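Recovering From a Grip Slip During a Pour Task
Rolholm Automation Laboratory, Operator Procedures
Revised September 5, 2018

This procedure applies when a beverage can shifts in the gripper during a pour. It replaces the March version. Direct questions to Domnica Bălan.

Before you start
Confirm that the emergency stop is within reach. Do not place a hand between the gripper and the table while the arm is powered.

1. Press Pause. Do not press Home. The homing path crosses the cup and may knock it over.
2. Read the fault code on the controller. Code 62 indicates lost grip force. For any other code, stop and notify the shift lead.
3. Reduce arm speed to the lowest setting and raise the gripper in small steps until the can clears the cup.
4. Move the arm sideways to an open part of the table, lower the can until it is supported, and open the gripper.
5. Press the emergency stop and wait for the drives to power down.
6. Inspect the strap for bunching, fraying, and spilled liquid. Replace it if any of these is found.

Check the can angle before step 3. If the can has entered the cup, raise it straight up before moving it sideways.

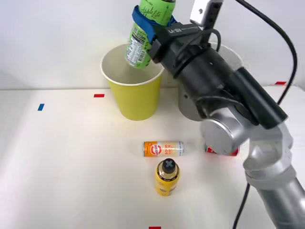 Can tilted over the cup, with its bottom end just inside the rim and the strap around its middle.

After recovery
Reset the controller, run one cycle with an empty can, and record the fault in the Zarnance log under form 683. Two slips in one shift require the cell to be taken out of service until the gripper has been inspected.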